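Gaete Motors Gives the Dellside Wagon a Bigger Battery and, at Last, a Volume Knob

TISTBRIDGE, January. Gaete Motors today announced the updated Dellside plug-in hybrid wagon, a car for people who have been told they want an SUV and remain unconvinced.

The new Dellside goes 30 miles on electricity alone before the gas engine joins in. With a full charge and a full tank, total range is 570 miles, enough to visit most relatives and leave again without stopping.

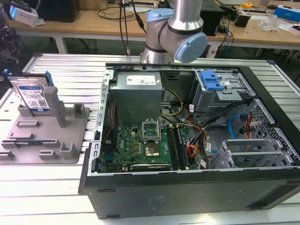 The battery now sits under the rear floor, where the old one took up space that owners had hoped to use for luggage. A full charge from a 240-volt outlet takes less time than a night's sleep, provided the sleeper has no small children.

Inside, Gaete has listened to its customers, 784 of whom wrote in about the touch-sensitive volume slider on the last model. It has been replaced by a knob. The knob turns. Heating and air conditioning have their own buttons again, too.
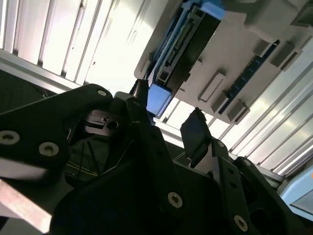 Black robotic gripper parts
seen close up against a bright overhead unit

"We spent a great deal of money teaching the old slider to understand fingers," said Orellana. "It never cared for gloves. We wish it well."

The Dellside comes in 7 colors, four of them gray. Buyers who would like a fifth gray may speak to their dealer.

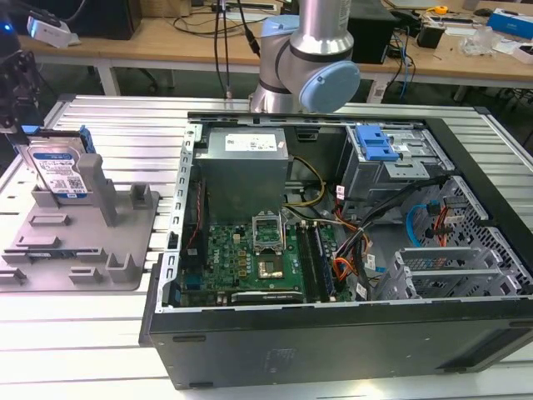
Computer case with side panel removed, processor and memory in view.

Orders open this month at Gaete dealers, with first deliveries from the Dretivcombe plant in spring. Pricing will be announced closer to that time, when everyone is sitting down.

Media contact: Gaete Motors Press Office, Tistbridge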